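Clearing the Table After Fruit Hour

Notes from the Lamstead Neighborhood House
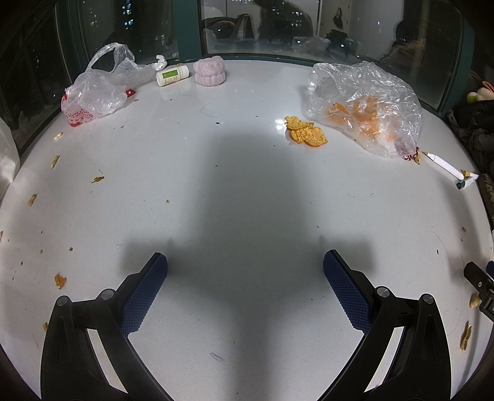
What is the best way to keep a shared table clean when people snack and work at it all afternoon?

Give the trash and the keepers separate homes before anyone sits down, and wipe the top twice, once dry and once damp. The dry wipe matters more than most of us think. If you go straight in with a wet cloth, every bit of lint and every stray hair sticks to it and gets dragged from one end to the other, and you'll be chasing the same hair until supper.

I've been meaning to write about this since October, when tangerines came back to the Drasau market and our fruit hour got busy again. We went through 113 pounds of fruit last month, and I love it, I really do. The whole room smells wonderful by three o'clock. But tangerines mean peels, and peels need somewhere to go. A clear plastic bag does the job nicely, because you can see orange through it and you know right away that it's the one for the compost bucket. Knot it when it's full and carry it out the same day, please. Take the twist tie off first and drop it in the jar by the sink. The compost people at Vasdale have asked us for loose peels with no plastic and no wire, and they've been very patient with us so far.

Clear bags do have one drawback, and I've been caught by it myself. An empty one left lying on top of somebody's shopping looks like trash, and it's easy to scoop up the whole pile at the end of a long day. So lift the bag and look underneath before you gather anything up! The same goes for small things pushed to the far edge by the window. Pill bottles especially should go back into a purse or a coat pocket as soon as you're finished with them. If you find one after closing, put it in the locked drawer in the office and leave a note on the door. Used tissues go straight in the trash, of course.

As for the top itself, speckled white is a lovely cheerful surface, but it hides crumbs better than you'd expect. I like to bend down and look across it toward the window, and then I go over it with the dry cloth — the old flannel ones are best — before I wet anything. Tangerine juice gets sticky if it sits, so warm water with a drop of dish soap is plenty. No scouring powder, please.

Fresh cloths are on the shelf in the Tawfik Room, next to the tea towels. The used ones go in the bin under the sink.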